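Stacking and storing tableware in the shared kitchens

The second part of our series on the Brorkness kitchens deals with plates and cups. Part one covered pans and is still pinned to the board by the Lava Room door.

The stock list for the building now stands at 961 pieces. That figure includes 200 plates and 100 cups moved up from the Yoo annex in December. The shelves were planned for fewer, and the breakages reported since the move are mostly chipped rims, with a smaller number of cracked handles. Chips of this kind come from contact between hard edges during stacking. Drops account for very few of them.

Plates should be stacked by diameter, largest at the bottom, with no more than 12 to a pile. Mixed piles put the load of the upper plates on a narrow ring of the one beneath. If a plate rocks when set down, take it out of the pile and check the foot for grit or dried food. Felt or paper separators are only needed for pieces with a raised pattern.

Cups go on the shelf upright, in single rows, handles pointing the same way. Do not nest them. Straight-sided cups tend to wedge, and the force needed to pull them apart is what breaks the handle. The Gristex shelf liner is now fitted in both kitchens – it can be lifted out and washed at 100 °F, but it should be dry before it goes back.

A plate can serve as a lid for a cup, to keep dust out or to hold the heat in for a few minutes. The plate needs to be wider than the rim on all sides and should be lowered close to level. 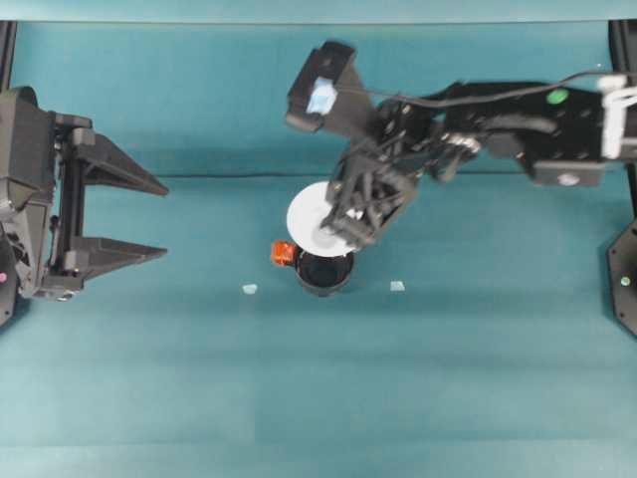
Contact at one point on the rim puts the whole weight of the plate on a very small area of glaze, and a light cup may tip. Lower it slowly, let the far side touch down, then release. Lift it off the same way, and tilt it away from you if the drink is hot.

Covered cups are not to be left on the upper shelves. Shelf 2 in each kitchen is the highest level at which a plate may sit on top of a cup – anything above that has to be reached for blind.

Chipped pieces go in the gray bin under the sink. Please write the type of piece on the sheet beside it so that the stock list can be corrected. Part three will cover glassware and the drying racks.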